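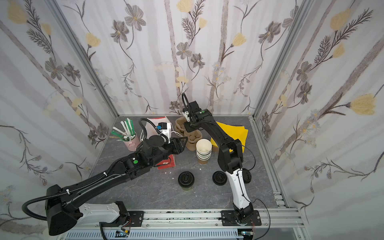
Visit to Grolitholm, Bodoldale, June

Grolitholm sells a two-arm tabletop cell under the name Fustetti. We went to Bodoldale for the afternoon session, which started at 2:00 with a short talk and then moved to the shop floor.

The cell comes with both arms mounted on a front rail, a gripper on each, and a three-sided enclosure. Lining the walls is up to the buyer. Grolitholm uses patterned wallpaper so the software gets used to busy backgrounds. The demo work was cafe items: paper cups, lids, straws, small boxes. Lids are the hard part, according to the staff, and they would not quote a success rate for them.

Delivery is 12 weeks. The basic service plan covers 72 hours of operator training time and remote support. Anghel, the control software, is licensed separately by the year, and the price list we were given did not include it. Ask for that figure early.

Each cell is run for over 200 hours before it ships. Spare gripper fingers are sold in boxes of 100, too many for a small shop. We asked about smaller packs and were told to email the parts desk.

Parking is behind the building. Bring closed shoes.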